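News from the teaching room: how we learned to sweep slowly

By Gisela Petersen, Teltness newsletter, July

Many readers have asked what is happening in the small room behind the glass on the upper floor. In the last issue we wrote only two lines about it, and after that I received more letters than for any article about the canteen. So I will try to explain it properly this time. Please excuse me if some parts are too simple for those of you who work with machines every day.

The work has the name Evo. It is a project in which a robot shall learn ordinary jobs of the house and the office: to tidy a table, to put things in their place, to sweep up what has fallen. We do not write the movements down in a program. A person does the job with two grippers in the hands, the grippers record what they see and how they move, and from many such recordings the robot learns to do a similar thing with its own arms. Henrik Baumgart, who leads the project, says to new people that they should think of it as lending their hands for one morning.

I lent mine for more than one morning. In the spring I was asked to write a report for our partners at Benkirane, and I found it difficult to write about something which I had only watched through the door. Henrik put me on the list for the demonstrators, and I stayed on it for six weeks.

The first lesson was that I am much too fast. At home I sweep a kitchen floor and I am already thinking of the next thing. With the grippers you have two fingers on each side where before you had five, and you do not feel the object in the same way. If you hurry, the thing you hold begins to turn, and you correct it with a small jerk of the wrist. The jerk is then also in the recording. A robot which learns from it will make the jerk too, even when there is no need for it. Henrik showed me one of my early recordings beside one of his, both of the same task. His took a little longer and looked boring. Mine looked as if I was angry with the dustpan. 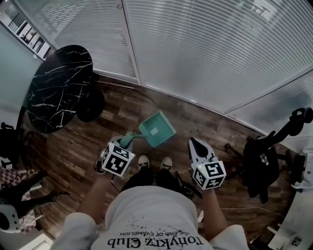
Sweeping was the task we changed the most often during these weeks. In the beginning our instruction sheet said only "pick up the dustpan and clean the floor", and every demonstrator understood it in a different way. One person took the pan from above, another pushed it first with the side of the gripper. Now the sheet says that the pan is taken by its handle, and we try to lift it calmly, with the scoop a little up and in front of the body, as with the teal one. The other gripper stays free until its turn comes, and it points down to the floor so that the movement to the next object is short. It is a small rule, but it made the recordings much more alike. The cubes with the black and white squares on top of the grippers should also stay in view as well as possible, because the position of each hand is calculated from them. When I turned my wrist too far in the first week, I lost the position, and the whole attempt had to be done again.

There was a discussion whether we should make the recordings so much alike at all. A colleague from Dramuritz, where they do similar work with kitchen tasks, wrote to us that she prefers variety. A robot will not always find the dustpan in the same place, and if all the people lift it in one way, the robot has no idea what to do when this way is closed. Henrik agreed with one half of this. The start position should be different each time, he answered, and the height of the person too, and the light if possible. But the way of holding should stay the same until the robot can do it well. After that we can add other ways. I think they are still writing to each other about it.

For the start positions we found a simple method. Before each attempt one person places the objects and another person does the demonstration, and they do not talk about the places. When I did both by myself, I always put the things where they were comfortable for me, without noticing it. In the recordings of my second week the dustpan was nearly every time on my left side. 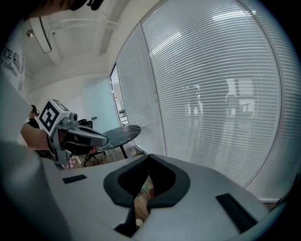

What surprised me more was how tired one becomes. The grippers are not heavy when you take them from the shelf. After one hour they are. The forearms become warm, then the thumb does not want to close any more, and the quality goes down before you feel it yourself. We now stop after 40 attempts and change the person, also when this person says that it still goes well. I was one of those who always said that it still goes well.

We also learned to throw away. From my six weeks there are 284 recordings of the sweeping task, and 267 of them were kept. The other ones had some fault: a lost position, an object which slipped, one time a telephone which rang and I looked for it with a gripper in each hand. Please note that slipping by itself is not a reason to delete. If the object slips and the person catches it again in a calm way, we keep it and give it a special mark, and the robot can learn from it how to repair a mistake. We delete it only when the person gets nervous and starts to do things without order.

To judge this is not always easy. In the beginning each demonstrator checked the own recordings, and we were all either too strict or too kind. Now we change them between us. I looked at many recordings of Henrik, and he looked at mine. It is a strange feeling to see through the hand of another person for a whole afternoon. After some time I could recognise who it was without reading the name, only from the way in which the fingers came near to an object. Henrik stops for a very short moment before he closes. I come from the side.

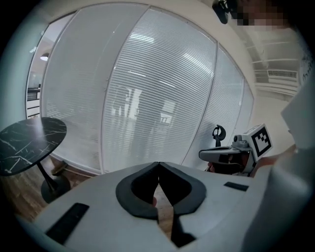
And how does the robot do it now? I asked Henrik for an honest answer for this newsletter, and he gave me a careful one. The taking of the handle is good. The lifting is good when the floor around the pan is free. When the pan lies close to a table leg, the robot often waits too long, or it takes the handle too far at the end, and then the scoop hangs down. The sweeping with the brush into the pan is the part where most work remains. The two hands must there do different things at the same moment, one must hold still and the other must move, and we people are also not as good in this as we believe. In my recordings the hand with the pan makes a small movement to meet the brush. I never knew that I do this. Henrik thinks it is useful and wants to keep it.

For the next months the plan is as follows. We will continue with the brush and the pan, with shorter sessions and more different people. So far the demonstrators were nearly all from our own corridor, and we have more or less the same habits. We would like to have persons who are left-handed, persons who are taller or smaller than us, and persons who have never held such a gripper. The experience is no advantage in the first hour, I can promise this from my own case.

If you want to take part, please write your name on the list at the door of the teaching room or tell it to Henrik directly. The introduction takes one morning. You should wear shoes in which you can stand well, and short sleeves or sleeves which stay up, because a loose cuff can come before the fingers. Jewellery on the wrist is better left in the drawer. You will first practise without recording, usually with soft objects, and you can ask for a break at any time.

Two small requests to all others who pass by. Please do not move objects which lie on the floor of the room, also when it looks untidy. They are perhaps placed for the next attempt. And please knock before you come in and wait for a sign, as the person inside may be in the middle of a movement and has no free hand to greet you.

The report for Benkirane is finished, and whoever wishes to read it can get a copy from me. It has a longer part about the marking of faults and the complete instruction sheet in the present version, with the old versions behind it. In the next issue I will write about folding of towels, which starts after the summer break and for which Henrik has already asked everybody to bring old towels from home. They should be washed, please.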